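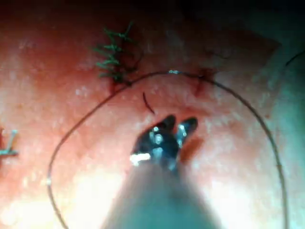 Left arm over the practice pad, thread looped around the tool. Green stitches are an older row.

Suture arm build, part 2 - jaws, thread and the cable problem
Posted in: Home and Shared Shop Builds

tmoya
8th July

Continuing from the first thread, which got long. For people who skipped it: two small tabletop arms in a shared shop, each one carrying a used surgical instrument tip, driven by hand controllers. The goal is to place and tie one stitch in a silicone practice pad. No patients, no animals, it's a bench toy.

Where it stands now. The left arm is running on the new Brirkmont drive pack. All four cables go through the shaft and the wrist moves freely in both directions. Jaw opening is repeatable as long as I home it first. The right arm still has the old drive pack and the old slop.

The main trouble is thread. A long tail gets around the shaft and I lose track of which side of the loop I'm on, especially when the jaws are down near the surface. I've been starting with 300 mm of thread because that's how the packs come. Last night I spent 2 hours on knots and got a few I would call knots.

Questions:
1. Does anyone have a cable tension number for these wrists that doesn't eat the cables?
2. Would you cut the thread shorter, or learn to manage it?

Bjarke S
Shorter. Cut it in half and see how you do. You can go back to long thread when the right arm works.

On tension, I never found a number I trusted. I tighten until the jaw stops lagging when I reverse direction, then back off a quarter turn. What pulleys are you on?

tmoya
Printed ones on the right, the turned ones from Saltarton on the left. The turned ones are much better. The printed ones went oval.

ott_e
I disagree about the short thread. If you train on short tails you build your motions around short tails, and then everything has to be relearned. Leave it long and fix your lighting. There's a big blown-out patch on either side of your shaft and the top of the picture is nearly black. Of course you lose the loop.

Bjarke S
He isn't training for anything, he's debugging a machine. One variable at a time.

ott_e
Thread length is a variable. So is the light. He should change the light first, it costs nothing.

tmoya
Light is a fair point. It's a single lamp on a gooseneck. I have a ring light from the Antoniadis microscope and could put tissue paper over it.

Thorarinn O
Question from someone still collecting parts. How close does your camera sit? The shaft is very soft in your picture and the jaws are sharp, so I assume the focus is fixed.

tmoya
Fixed, yes. I set it for the jaws. Anything nearer than that is blurry and I've stopped noticing it. The lens is a cheap one out of an inspection scope.

Esben K
I ran a similar wrist last January and logged the cable failures. First one let go at 176 full jaw cycles, at the crimp. After I put a bigger radius on the crimp block I stopped having them there. So before you chase tension, look at your crimps under magnification.

Also, use a matte pad if you can get one. Mine threw glare back at every angle and matte helped more than moving the lamp.

Bjarke S
+1 on the crimps. I should have said that first.

ott_e
Matte pad, agreed. Still against cutting the thread.

tmoya
Looked at the crimps at lunch. Two strands broken on the left jaw-close cable, right where Esben said. I'd have blamed the drive pack for that.

Plan is to remake that cable with a rounder block, then put the ring light on, then try both thread lengths on the same pad. I'll do long first so Ott can't complain.

Thorarinn O
Which controller board are you using for the left side? I was going to order the Sokier but the lead time is bad.

tmoya
Sokier, the older revision. It works, but the connector on the encoder side is loose and I had to glue it. If you can wait for the newer one, wait.

Esben K
I have an older revision board in a drawer, Thorarinn. Unused. Send me a message and you can have it for the postage.

Thorarinn O
Message sent, thanks.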